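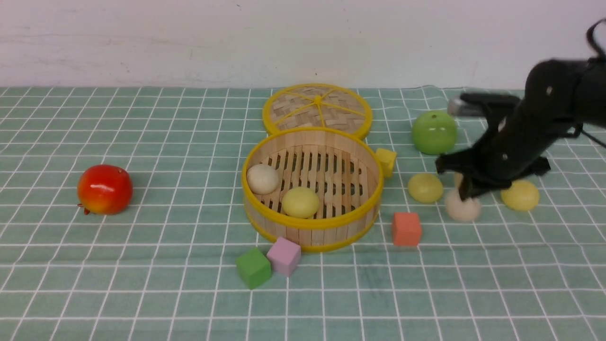 *Two round buns in a bamboo steamer, with the lid propped up behind.*

# How can a phone pay for your lunch?

You've seen a grown-up do it. They hold their phone near a little machine, the machine goes *beep*, and off they walk with a bag of food. No coins, no notes! So where did the money go? Did it fly through the air?

Let's follow one payment and find out, because there is an awful lot packed into that beep.

## Money is mostly a list

If you keep coins in a jar at home, your money is really there. You can shake it and hear it. A bank works differently. It keeps a very, very careful list of how much money belongs to each person, and most of the time the list is all it needs.

Say Fredy Echeverri has £300 in his account at Wikström Bank. There isn't a box in the cellar with Fredy's name on it and £300 inside. There is a line on the bank's computer that says 300 next to his name. When he spends £7, the line changes to 293, and somebody else's line goes up by seven. That's a payment!

## One beep, lots of messages

Fredy is at a food stall in Grultholm, and his lunch costs £7. The stall keeps its money at a different bank, called Trudon. He opens the Larano app on his phone, checks it's really him with his fingerprint, and holds it by the machine.

1. The phone gives the machine a special number that stands in for Fredy's bank card.
2. The machine sends a message to Trudon: "Someone would like to pay us £7."
3. Trudon passes the message along to Wikström.
4. Wikström looks at its list. Is there enough money? Does anything look strange?
5. Wikström answers yes, the answer races all the way back, and the machine goes *beep*.

All of this can happen before you've finished saying "one steamed bun, please". The banks usually move the money between them later on, but they have already promised to do it, so the stall can hand over the food straight away.

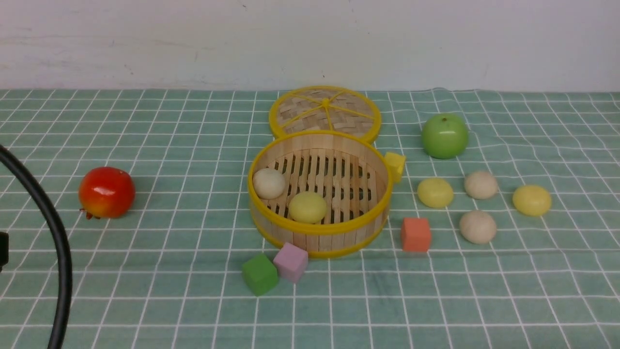 *The open steamer, with a slatted floor.*

## Why a stand-in number?

This is my favourite bit! Your real card number is something you want to keep private. So the phone uses a different number in its place, called a **token**. It's like a cloakroom ticket. If your ticket says 322, the person at the desk knows which coat to fetch, but anyone else looking at it has no idea what your coat looks like.

The phone also makes a fresh secret code for every payment. If a thief copied yesterday's code and tried it today, the bank would say no.

## What did people do before?

Ask someone who was doing the shopping in 1975. They might tell you about paper cheques, which you filled in with a pen and signed. The cheque had to travel to a bank before the money could be moved, and that took days.

## Try it at home

Give each person in your family 700 pretend pennies, but only on paper. One person is the bank and keeps the list. Everybody else can buy and sell things (drawings, biscuits, a go on the comfy chair) by passing notes to the bank. See what happens when two people try to pay at the same moment!

**Words to know**

- **Account:** your line on the bank's list.
- **App:** a program on a phone.
- **Token:** a number that stands in for your card number.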